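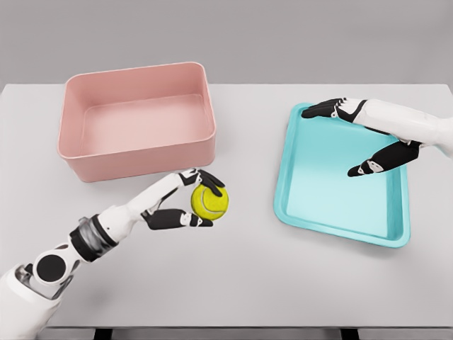

Pink bin on a white table (rendered)

Red sock in the white load, now everything is pink. Can this be saved?
Posted in Laundry & Fabric Care, 9/4/26

I washed a load of whites on warm and a new red sock got in with them. Four cotton T-shirts, a set of sheets and one dress shirt (60% cotton, 40% polyester) came out pink. The sheets are blotchy and the T-shirts are an even pale pink all over. The dress shirt is the least affected.

None of it has been through the dryer. Right now it is all sitting damp in the tub. I have regular chlorine bleach in the house and a box of oxygen bleach powder that is maybe half full. I have a top loader with an agitator, and the water here in Olbridge is pretty hard if that matters.

Do I bleach it, or just wash it again? One of the sheets is part of a set I would like to keep matching.

3 replies

Orkodov
Don't dry any of it. Heat makes the dye harder to get out, and you are in decent shape because you stopped where you did.

Start with the oxygen bleach. Fill the tub or a large bin with the warmest water the care labels allow and dissolve the powder first, before any fabric goes in. Go by the amount on the box. Push everything under so no part is sticking up out of the water, or you will get a line where the air was. Leave it overnight. I have had sheets look the same after 2 hours and come out nearly white in the morning.

Drain, then wash as normal with detergent and nothing else in the load. Look at it in daylight while it is still wet. If there is still some pink, mix a fresh soak and do it again. The old solution is no good after the first night, so there is no point saving it.

Hard water does cut into it a little. A scoop of washing soda in the soak helps.

I would do the dress shirt separately. It picked up less color, and there is no reason to have it sitting in pink water with the sheets.

If two rounds don't do it, buy a box of color remover from the laundry aisle, the kind sold next to the fabric dye. It works well on white cotton. Read the label for zippers and metal buttons, and open a window, the smell is strong. Don't use it in the same water as any kind of bleach.

pluter17
just bleach it. my whole team's uniforms went pink in March and a cup of clorox fixed it, took one wash

Upadhyay
Chlorine bleach can work on the T-shirts if the labels allow it, but I would not make it the first thing you try. It weakens cotton if you use too much, and it can leave some white fabrics yellow. Check the dress shirt in particular. Some wrinkle-free finishes turn yellow with chlorine bleach, and that will not wash out.

If you do use it, dilute it in water before it touches the fabric, and never combine it with vinegar or ammonia. I mention vinegar because a lot of pages tell you to add it to a dye accident — it does very little for loose dye and it makes a dangerous gas with bleach.

Agree with the overnight soak above. One thing to add on the sheets: keep the whole set together through every step, including the pieces that look fine. If only the blotchy one gets treated, it can end up a brighter white than the rest and you will see it on the bed.

Wash the red sock by itself a few times too. Mine was still coloring the water on the fourth wash.

134 people found this page helpful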